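A politician stands up and says the mess we're in started decades ago, with the other party. You've heard this speech. Maybe you've been annoyed by it, or cheered it. I want to show you how to check it, because it's some of the most fun you can have with a library card, and it makes a far better opinion piece than the usual shouting.

I'll use one claim all the way through. It came up in our local campaign, and I spent a good part of November chasing it: "The other side signed away our water to Amurach, and we've been paying for it ever since." The water is the Lim, the river that runs past Ollmont and on into Amurach. People here have strong feelings about it. So do I!

## What you need

- The exact words of the claim, with a link or a clipping
- A library card, ideally one that gets you into the newspaper archive from home
- A plain text file or a notebook for your timeline
- An evening for the small claims, a couple of weekends for the big ones

You don't need a history degree. You do need to be willing to find out that your own side is wrong, and it does happen. It happened to me on this one, partly.

## Step 1: Get the real quote

Don't work from a headline or from your memory of the speech. Find the video or the transcript and copy the words down, including the sentence before and the sentence after.

When I did this I found the line had been trimmed in almost every post I'd seen. The full version was "signed away our water to Amurach *in the dry months*." Those four words change the whole job. A claim about all the water and a claim about the summer flow send you to different pages of the treaty.

## Step 2: Break it into parts

Political claims about the past usually come as bundles. Pull the bundle apart and write each part on its own line as something that could be true or false:

- There was an agreement about the Lim.
- The other party's government signed it.
- It gave Amurach the water in the dry months.
- We lost something by it.
- That loss is still going on.

Now mark each one as a fact, a judgment, or a bit of both. The first three are facts you can look up. The fourth is mixed. The fifth is where most of the arguing happens, so leave it for last and don't let it color the others.

## Step 3: Find the document itself

Treaties, bills, minutes and budgets are nearly always easier to get than people think. Start with the legislature's own site, then the state archive, then the nearest library with a government documents shelf. If the online search is bad (it often is), call the reference desk. Tell them the subject and the decade and let them loose. They love this.

Read the thing. I mean the whole thing, with the annexes. The Lim agreement is short, and everything people fight over sits in an annex about how the summer flow gets measured at the gauge below Ollmont. I had read a dozen columns on the subject and not one of them mentioned the gauge.

A few things to copy out as you go:

- The date it was signed and the date it took effect, which can be years apart
- Who signed, and who had negotiated it before that
- Any clause on how it can be changed or ended
- Words with a definition of their own, like "dry months"
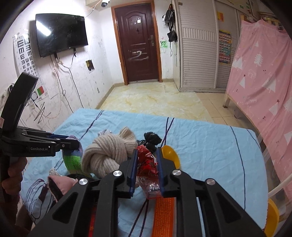
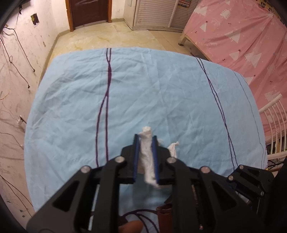 ## Step 4: Build a two-column timeline

On the left, put what happened. On the right, put who was in office. That's it. Keep the left column boring: talks open, draft sent, vote held, first payment made.

I get a real kick out of this part. Blame tends to look very solid until you put it next to a list of who held power when, and then it starts to slide around. In our case the talks opened under one party and the signing fell under the other. The vote in the legislature had plenty of yeses from both. The speech had picked a single row out of the table and left the rest.

Leave gaps where you have gaps. A question mark is a perfectly good entry.

## Step 5: Read the papers from the time

Look at what people were saying in the same month, before anyone knew how it would turn out. Search for the subject, then also for the words they would have used back then. "Water rights" got me almost nothing. "The Lim question" got me pages and pages.

Try to read at least 2 papers that disagreed with each other. Editorials are great for showing what the choices looked like to the people making them. In the Ollmont paper, the worry of the day wasn't Amurach at all. It was the Peltex works upstream and how much it was drawing for its dye house. If I'd gone in with only today's argument in my head I would have skipped right over those stories.

Letters to the editor are worth your time too. They're rude and wonderful.

## Step 6: Test the "ever since"

This is the hard part. To say that an old decision causes a present problem, you need a chain, and each link has to hold. Ask:

- Could a later government have changed it? Did any try?
- What else has happened that would produce the same problem?
- Is the old rule even still in force?

The Lim agreement has a review clause that comes around every 5 years. Both parties have been in power for reviews, and both let the terms stand. So it's fair to say the original deal was poor, and I think it was. It's a lot harder to pin the whole thing on the people who signed it.

## Step 7: Write it up

Most local papers will take a guest column of up to 1000 words, and shorter has a better chance. Check the submissions page, then write to that length from the start.

A shape that works well for me:

1. The quote, in full.
2. What holds up. Say this early and say it generously.
3. What doesn't, with the document and the page.
4. What the timeline shows.
5. Your own view, clearly labeled as yours.

Give your sources at the bottom even if the paper won't print them. Editors relax when they see a list, and readers who write to you in a fury can be sent straight to the annex.

Then let it sit for a night. Read it again as if you were planning to vote for the person you're correcting – you'll find a couple of adjectives you can do without. I cut "shameless" from mine and "brazen" as well, and sent it in on a Friday.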